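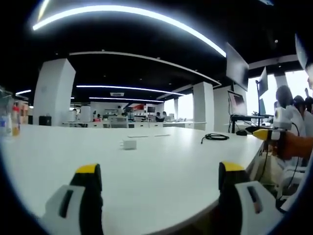
Hand grippers at the packing tables: has anyone's job got better from this?

Posted in Work and Rights, December 2019

I work at Kravets, on the Jukthorpe site, sorting and packing phone accessories. Since October some of us have been taken off the line for part of each shift to sit at a long table and do our usual jobs holding a gripper in place of our fingers. Pick up an adapter, put it down, coil a cable, straighten a cable, start again. It all gets recorded and goes to Hurard, who are supplying the arms for the line.

The target is 200 goes per shift. I get the same hourly rate as before, but I lose the packing bonus on those hours, and my wrist aches by the end. The manager says the arms will "take away the dull bits" and that there will be "new roles". I asked which roles and got a leaflet.

Can they move me onto this without a change to my contract? And has anybody been through it somewhere else and come out the other side with a decent job? I'm not against machines. I'd just like to hear it from a person who isn't selling them.

Hanna Zhuravel

Vitalii Wakes Early (Vitalii Vakulenko)

I was at the Brullavton depot when they did the same thing to us, so take this as one man's account.

First the contract. Look for a line saying you may be asked to do "other reasonable duties". Most have one and they will lean on it. What it doesn't do by itself is let them cut your pay, so the bonus is the part I would push on. Find out whether it is written down anywhere or just something they have always paid. Either way, put your complaint in writing, keep a copy, and ring your union or an advice line before you sign anything new. I am a packer, I'm no lawyer.

Second, the wrist. Report it now and get it in the accident book, even if it feels silly. Ask for a risk assessment of the gripper work. Ours had never had one. Once three of us asked, we got a 15 minute break and a lower table, and the target went quiet for a while.

As for the new roles, there were some. We had 66 people on the packing side before the arms came and the site took on four "cell minders" afterwards, all from our own lot. The pay is slightly better. The job is standing next to the arm and clearing it when it drops things, and it drops plenty: soft bags, loose cable, anything shiny. The agency people were let go first and the rest of us got moved to goods in. I wouldn't call it a disaster. I wouldn't call it what was on the leaflet either.

Ask them for the number of new posts, with the grade, and ask before the recording is finished. You have more say while they still need your hands.

packer788

They did it at my cousins place and it was fine, the robots broke down all the time and everyone kept there job. Dont worry about it. Do you get to listen to music while you do it?

Hanna Zhuravel

Thanks Vitalii. I found the line, it says "similar duties", so we can argue over whether this is similar. Bonus is in the staff handbook, page and all. Letter goes in tomorrow and I've booked a slot with the union rep.

No music, sorry. It gets picked up on the recording.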